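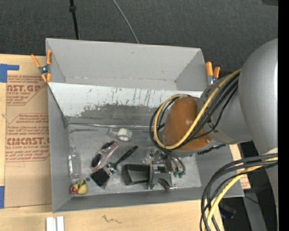 grey bin on the bench, worn patch on the slope

4/17/22 - Clelbridge shop, Sunday, quiet

Dye batch 2 for the Jirum wool. Skeins weighed dry, 1,588 g total. Mordant pot held at 59 C all morning, good. Alum went in slow, no clumps this time.

Palix yellow came out flat again. Old jar? Label says keep dark and it sat by the window all of April. Open the new one, do 2 test skeins before commiting the rest.

Jaanus Šimkus wants the rust shade by Thursday - told him maybe. Need iron water first, and the small pot is still stained from the walnut.

Rinse water stayed cloudy longer than I liked. Filter? Check.

Fakir sample card is missing the third strip, whoever has it put it back in teh drawer.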